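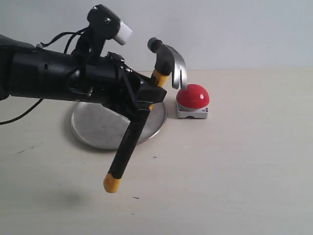

Stock Control — notes for week 2
19/04/2020

Reorder point = the stock level at which you place the next order. Learn this one, it comes up every year.

Formula: daily use x lead time, plus safety stock.

Worked case — Netaler (garden supplies, depot at Vovcombe). Sells 48 bags of compost a day. Supplier is Clurkent, lead time 2 days. Safety stock 146 bags.

48 x 2 = 96
96 + 146 = 242

So reorder when stock falls to 242. Not when the shelf looks thin!! Several of you wrote this in the January test.

Safety stock — covers late lorries, sudden demand, miscounts. Costs money to hold (space, insurance, cash tied up). Too little and you lose sales, sometimes the customer as well. Compost splits and goes soggy so Netaler can't just pile it high.

Order size is a seperate question. Reorder point tells you when, order quantity tells you how much. Don't mix them up.

Maximum stock: Netaler has room for 686 bags. Order arrives when stock is down to safety level if all goes to plan, so largest sensible order is 686 – 146 = 540. Bigger than that and it sits in the yard.

Lead time — count from placing the order to goods being ready to sell, incl. checking in. Students forget teh checking in.

Seasonal goods: daily use changes, so reorder point has to change too. Spring figure no good in January. Redo it at least each quarter, more often for fast sellers.

Reading: Pearce handout, section on holding costs. Skip the bit on discounts, we do that after the break.

To do — work out Netaler's reorder point if lead time doubles and safety stock stays the same. Show working. Bring calculators.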